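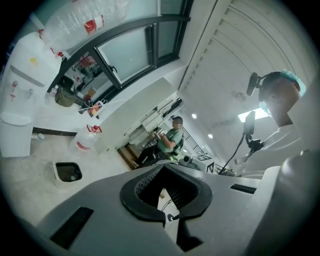
hair cap and face mask on

Ticket: Label printer skipping every second label after roll change
Site: Sundonby packing room
Product: Ondska label printer, connected to the Vanags order program
Status: Solved, left open for comments
Priority: Normal

Opened by requester, 8:40 am

Good morning, and thank you in advance to whoever picks this one up! You folks were so patient with us in January when the order program wouldn't talk to the scale, and I'm hoping this one is easier.

Our Ondska printer has started feeding a blank label after each printed one. So we get a good label, then a blank, then a good one, then a blank, and so on down the roll. The print itself is lovely and dark and the barcodes scan fine. It began right after we put in a new roll from Iltolik, which is the same supplier we have always used, although I will say the box looks a bit different this time (green stripe on the side, and it used to be plain brown).

What I have tried so far: turned it off and on, twice. Took the roll out and put it back in. Wiped the little roller with the cloth that came with the printer. Ran the self-test by holding the feed button, and the self-test page came out with no blank in the middle, which surprised me. I also tried printing from the other computer and got the same thing, blank and all.

We can keep going by peeling off the blanks, but we have 162 parcels to get out today and it is a terrible waste of labels.

Reply from support, 9:05 am

Good morning! What a nice clear write-up, thank you, it saves us both a lot of back and forth. The self-test coming out clean is a really helpful clue, as the self-test doesn't use the page size from the order program at all. That makes me think the printer is in good shape and is being told the wrong label length.

Could you do two things for me? First, take a ruler and measure one label from top edge to bottom edge, leaving out the gap. Then open Vanags, go to Setup, then Printing, then Label Size, and tell me what number is in the Length box. Please don't change it just yet, I'd like to know what it says first.

Requester, 9:30 am

Found a ruler at last (it was in the tape drawer, of course). The label measures 156 mm. The Length box in Vanags says 162, and I should add that this is a different 162 from the parcels, just so I don't confuse you! I dug an old label out of the recycling to compare and the old one is 162 mm. I never would have noticed. They look the same on a box.

Support, 9:42 am

Well, there it is, and please don't feel bad, because I couldn't tell them apart on a parcel either. The program is asking for a label a little longer than the one you have, so the printer runs past the gap, thinks it has landed on the next label, and feeds that one out to get back in step.

Please change Length to 156 and press Save. Then close Vanags all the way and open it again, as it only reads that number when it starts up. After that, the printer needs to learn the new roll:

1. Turn the printer off.
2. Hold down the feed button and turn it back on.
3. Let go when the light blinks orange.
4. It will push out a few labels and stop by itself.

Then send one real label through and let me know.

Requester, 10:10 am

Getting there! The blanks are gone, hooray. But now the bottom line of the address is missing on the longer ones. Apartment numbers mostly come through, but the country is chopped off. Did I do something wrong? I held the button until orange, as you said.

Support, 10:18 am

You did everything right. The label layout was drawn for the longer label, so the last line now falls off the end. On the same Printing page there is a box called Scale, and I expect yours says 100. Try 96 and print one of those long addresses again. If the barcode gives your scanner any trouble at the smaller size, put Scale back and we will move the address block up instead.

Requester, 10:50 am

96 did it. The whole address is there, and the scanner beeps happily at every one. I ran 30 in a row to be sure, no blanks and nothing missing. I've written 156 on a piece of tape and stuck it to the printer lid, and I've asked Iltolik whether the green stripe boxes are going to be the usual thing from now on.

One more question while I have you: we still have two of the old rolls on the shelf. Can we use them up?

Support, 11:02 am

By all means! Set Length to 162 and Scale to 100 for those, restart Vanags, and do the orange light step again. I'd save them for a quiet afternoon and run both one after the other, so you only have to switch back once.

I'm marking this as solved, but the ticket will stay open for comments until you hear from Iltolik. Good luck with the rest of today's parcels!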